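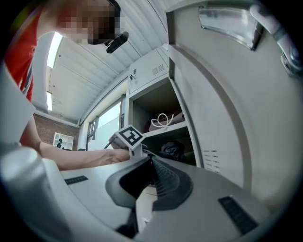
To: Lunden building list
Subject: Re: Locker compartments, ground floor

Dear colleagues,

Further to the message quoted below, compartments may be kept through May. Each user is asked to complete the locker form and return it to the Holroyd office within 30 days. Bags and cables may remain on the shelves, provided that the doors can be closed.
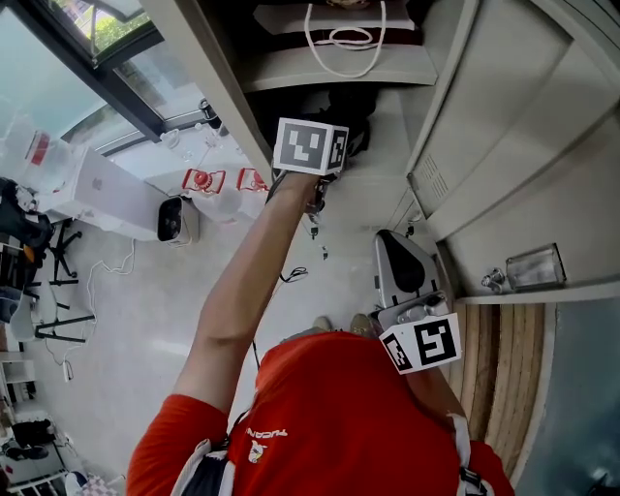

Gray metal locker and the window table, ground floor room.

Items on the table are not covered by the form and should be labeled separately.

Gualtiero Dal Bello
Facilities Office, Lunden

On March 1, 2020, the Holroyd office wrote:
> Please confirm whether open compartments
> are to be cleared, and whether shopping
> bags may be left in them.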